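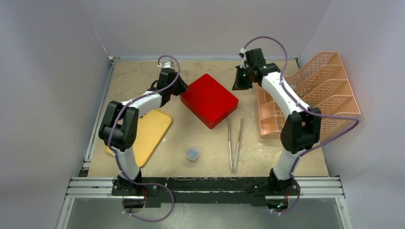
Two-arm table task: how many examples before training?
Forum: Data collection and teleoperation

garnetero_lab
Hello all. We are collecting examples on a table with two arms, one camera on each wrist, gray panels on three sides. The objects are a red box, a yellow tray, a small round container, two metal sticks and an orange organizer. The policy must learn to put the objects away in the organizer, whichever way they lie at the start. We have 400 episodes from one operator. My plan is to continue until 2,000 and only then train. Is this reasonable, or do I lose time?

pale_ferrite
I would train now. With 400 you can already see where it fails, and then you collect for these failures. If you wait until 2,000 you may discover in July that the wrist view was bad in all of them.

Second remark, your box is turned with a corner toward the back. Do you turn it in every episode? We always put ours straight without thinking of it, and the policy could not grasp it in any other position.

garnetero_lab
The operator changes the angle by feeling. I have not written a rule for it.

sandoval_k
By feeling is dangerous. A person believes he is random, but he repeats the same four or five positions. We print a list of start positions before each session, 21 of them, and the operator must follow the list in order.

pale_ferrite
I do not agree completely. With a fixed list the policy learns the list. We draw a new one each morning.

sandoval_k
Yes, a new list is better. But a list.

evaretti22
My concern is the sticks. They are thin and lie close together at the near end, so the gripper can take both. Please decide before you continue if taking both is a success or a failure, and label it the same way always. We decided it too late and had to watch 100 episodes again.

Also the cable of the right arm passes over the organizer. In the wrist camera it can hide the slots. I would fix it higher.

clotari_op
I disagree about the cable. If it will hang there when the policy runs, leave it there in the data. A change in the middle is worse than an ugly cable.

evaretti22
Agreed for the middle of a collection. But if he starts a new set, now is the moment.

garnetero_lab
Thank you to everybody. I will train on the 400 this week, with the cable as it is, and write the rule for the sticks today. Does somebody have experience with a second operator? Mine is much faster with the left arm than with the right, and I am afraid the policy will inherit this.

clotari_op
It will. Ours did. Put the operator name in each episode from the start, it is difficult to add it later.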